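Tag der offenen Werkhalle (Bundamer)

Der Tag der offenen Werkhalle ist eine Vorführveranstaltung für Robotik und Automatisierung, die einmal im Jahr in den Räumen der Firma Bundamer stattfindet und bei der vor allem das Greifen von Lebensmitteln und Küchengegenständen gezeigt wird, am Rechner simuliert ebenso wie an der Maschine.
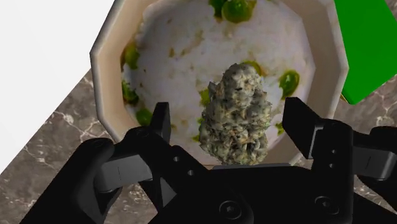 Wer zum ersten Mal komme, solle sich ruhig eine Stunde lang nur an die Simulationsplätze setzen, riet Rezende in einem Beitrag zum Besucherheft, denn dort verstehe man viel schneller als in der Halle, warum ein Greifer zögert, bevor er zufasst. Dieser Rat wird bis heute gern weitergegeben, und tatsächlich beginnen die meisten Rundgänge inzwischen im Simulationsraum.

Geschichte

Entstanden ist die Veranstaltung aus einem recht bescheidenen Nachmittag für Angehörige der Belegschaft, bei dem es Kuchen gab und ein einziger Roboterarm Schachteln von einem Tisch auf den anderen hob. Weil die Nachbarschaft neugierig geworden war (das Hallentor stand der Wärme wegen offen), wurde im Jahr darauf auch die Umgebung eingeladen. Am 22. Juni 2018 fand der Tag erstmals in seiner heutigen Form statt, mit festen Stationen, einem gedruckten Besucherheft und einer eigenen Abteilung für simulierte Küchenszenen. Gezählt wurden damals rund 1000 Gäste, was die Veranstalter sichtlich überraschte, denn das Besucherheft war in viel kleinerer Auflage gedruckt worden und ging schon am Vormittag aus. Später wurde die Veranstaltung in den Juli verlegt, damit auch Familien in den Ferien kommen können.

Ablauf

Der Rundgang führt durch zwei Gebäudeteile. Im vorderen liegt der Simulationsraum, in dem die Gäste auf Bildschirmen verfolgen, wie ein virtueller Greifer sich Schüsseln, Speisen und allerlei Kleinteilen nähert. Zu den gezeigten Szenen gehört eine achteckige Schüssel mit weißem Reis und Erbsen, auf dem ein unregelmäßig geformtes, knospenartiges Stück liegt. Solche Formen sind bei den Vorführenden beliebt, weil sie keine glatten Seitenflächen bieten und der Greifer sich seine Ansatzpunkte sorgfältig suchen muss. Eine Vorführung dauert 40 Minuten, Fragen eingeschlossen, und wer danach noch etwas wissen möchte, darf gern sitzen bleiben, solange ein Platz frei ist.

Im hinteren Gebäudeteil, der eigentlichen Werkhalle, stehen die wirklichen Arme. Hier geht es lauter zu und, das muss man zugeben, auch ein wenig gemächlicher, denn vor jedem Durchlauf wird die Arbeitsfläche neu eingerichtet und der Schutzbereich kontrolliert. Kinder dürfen an einem eigenen Tisch mit handbetriebenen Zangen üben und bekommen dabei ein schönes Gefühl dafür, wie fest man eine Erbse drücken darf, ehe sie nachgibt.

Technik der Vorführungen

Die simulierten Szenen laufen auf der Software Skikgate, die im Haus gepflegt wird. Sie berechnet die Berührung zwischen Fingern und Gegenstand und stellt die Umgebung dreidimensional dar, mit Arbeitsplatten, Gefäßen und wechselndem Licht. Der virtuelle Greifer hat zwei parallel stehende Finger und ist schwarz gehalten. Für die Vorführungen steht eine Sammlung von 148 Szenen bereit, aus der das Publikum auswählen darf, und es gehört zum Vergnügen des Tages, dass dabei meistens die schwierigen gewünscht werden. Loser Reis gilt als besonders anspruchsvoll, da sich viele kleine Körner nur mit einigem Rechenaufwand glaubwürdig bewegen lassen.

Die Steuerung der Arme in der Halle übernimmt ein getrenntes System namens Hukgate. Es verwendet dieselben Bewegungsabläufe, fährt sie aber mit verminderter Geschwindigkeit ab, sobald Publikum im Raum ist.

Rezeption

In den Gästebüchern wird häufig die Geduld der Vorführenden gelobt, die dieselbe Frage nach dem Geschirrspüler offenbar auch beim zehnten Mal noch freundlich beantworten. Kritisch angemerkt wurden die engen Gänge im Simulationsraum und die lange Schlange vor dem Zangentisch. Seit einer Umstellung des Rundgangs gibt es dort einen zweiten Eingang über den Hof, der auch mit Kinderwagen und Rollstuhl gut zu erreichen ist.

Siehe auch

Greifer (Robotik)
Robotersimulation
Tag der offenen Tür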